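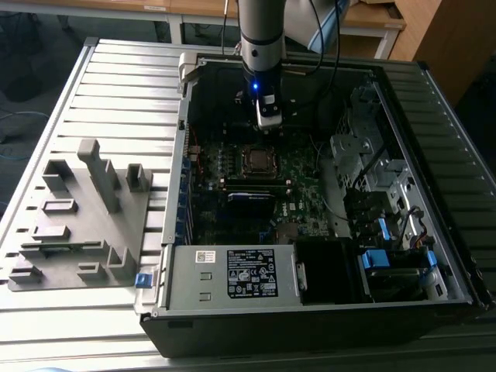
Teaching an arm to work inside a PC case
Talk notes, Tistesow evening meetup. Slides are in the shared folder.

Slide 1. Title
Say hello, say where we are from: the shared workshop on Ganuvska, ground floor, the room past the bike stands. The project is called Flosetia. Mention that questions during the talk are fine.

Slide 2. What we wanted
We get old office desktops from Karagiannis, the repair shop two doors down. They strip what they can sell and give us the rest. Taking memory out of a stack of them is dull work, and we already had an arm. The goal we wrote on the board in November: find a memory module, open the clips, lift it out, set it down in a holder. One case model only.
Pause here. People always ask why one model. Answer: each case puts the drive cage and the power supply somewhere else, and we wanted to finish something.

Slide 3. The bench
Aluminum profile, slots facing up. Everything bolts to the slots. We started on a wooden tabletop and the positions were never the same two evenings in a row.
The tower goes on its side, side panel off, open side up. The arm comes in from above. We tried coming in at an angle and the wrist kept meeting the edge of the case.

Slide 4. Finding the board
Short version: we teach three corners of the case and work out everything else from them.
Long version, if there is time: touch each corner with a pointed tip, store the position, fit a plane, then apply a table of offsets for that case model. The table has slots, clips, connectors and a list of places to stay away from. The drive cage is on that list. So is every loose cable.
Show the offsets file. Scroll slowly. Last time I went too fast and someone asked me to go back.

Slide 5. Cables
Spend time on this one. A cable has no fixed position. It lies one way when the case is opened and another way after somebody leans on it. Our rule is that a person tidies the cables first. We do not plan to automate that.
There is also the arm's own cable. Leave a loop at the wrist with enough slack for the full range. The first loop was too short and it pulled the connector out.

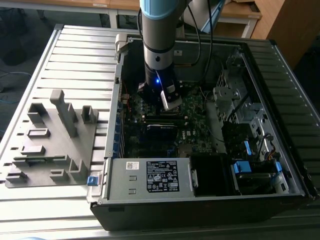

Notes by the Flosetia bench group, Ganuvska workshop
Last edited 2024-02-19

Slide 6. The fixture
Printed in gray because that was the spool on the machine. It has a tall post, pads, slots, and a couple of holders with open space in the middle. It lies to the left of the tower, on the side panel.
Things to say about it:
The post is our height reference. Touch the top of it at the start of a session and compare with the stored value.
The slots are wider than they need to be. Tight slots looked good in CAD and jammed on the bench.
Print it flat. Ours took six versions. Pass version two around if I remember to bring it.

Slide 7. Gripper
Two settings matter, closing speed and force. Both go from 0 to 128 in our controller. We run speed at 100 over open bench and much lower inside the case. Force depends on the part. A clip needs a push, a module needs a light hold on both short ends.
Do not read the whole settings table aloud. It is in the handout.
Check the indicator light on the wrist before reaching in. Ours is blue. What the color means depends on your firmware, so look it up for your own arm.

Slide 8. Logging
Every move writes a line with joint positions and gripper state. The buffer holds 4000 lines and then overwrites the oldest. We lost one good evening of data that way. Now a script copies the log out at the end of each routine.

Slide 9. What works, what doesn't
Works: approach, hover over the board, return to the fixture.
Works most of the time: opening the near clip.
Unreliable: the far clip. The finger block is wide and there is a card close to the slot. We are drawing a narrower block.
Not started: drives. The blue latches look easy by hand. They need a squeeze and a pull together, and the gripper only does the squeeze.

Slide 10. If you want to try it
Start with a case that is already scrap. Unplug it and leave it unplugged. Keep the stop button where your other hand rests. Run every new routine with the arm well above the case, then bring it down in small steps.
The drawings and the offsets file go up on the workshop page after the talk. The narrow finger block is not in there yet.

Questions. If someone asks about cost, the arm was secondhand and I don't have a fair number for a new one.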